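Reading a Street: Notes for Week Four
Introduction to Local History, evening section
Instructor: Getsemaní Esquivel
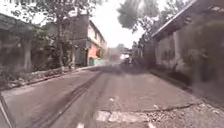 Before we start

Welcome back, everybody, and thank you for the lovely walking journals you turned in. I read all of them over two pots of tea and I'm still thinking about the one on mailboxes. Tonight we move from simply noticing a street to asking how it got its shape, which is my favorite part of the whole course, so please forgive me if I run on a bit.

Why back lanes matter

Most of us learn a town by its front doors. The main street gets the postcards and the plaques, and the lanes behind it get the deliveries. For our purposes the lanes are often the better source, since people don't bother to tidy them up for company. A shopfront may be redone every time a new tenant moves in, while the rear wall keeps its old openings for generations (bricked up, maybe, but still there if you look!).

Lanes usually start out in one of a few ways. Some were property lines that people got used to walking along. Some were laid out on purpose, to keep carts and coal off the front street. And some are leftovers - a strip between two parcels that were surveyed at different times and never quite met. That last kind can drive a title clerk to tears, and I recommend them heartily as paper topics.

Our running case: Turnbridge

You'll remember from last week that Turnbridge had two early surveys. The first put lot 313 at the corner of Inness Street, and the second started the count over from the river, so the very same ground turns up later as lot 587. If you look for one number and give up when it vanishes, you'll think the property disappeared. It didn't, it just got a new name, and Xóchitl Xolalpa caught this in her journal before I'd even mentioned it, so hats off to her.

The Kopecký family ran a harness shop on that corner and later a tire shop, and their rear yard opened onto the lane. Read pages 12 to 20 of the packet for the deeds. The handwriting is rough going at first but you do get used to it.

Surface, edge, height

When you visit your own lane, take your notes in this order. Start with the surface: what it's paved with, where it's patched, where it gives out at the sides. Then the edges, meaning walls, fences, and buildings. Then height. A tall building among low ones is always worth a line in your notes, and worth looking up in the tax rolls afterward. Please write down what you saw and what you guessed in separate columns. I do this too and I still mix them up.

For next time

One page on a lane you can walk to, with a sketch map. Neatness doesn't count, but do mark north.
Wenceslao Palacios and Oleksandra Zhuravel will present on fire insurance maps, 45 minutes including questions.
The packet is on reserve at the library desk under call slip 3736. Bring it back the same evening, please, as we only have the one copy.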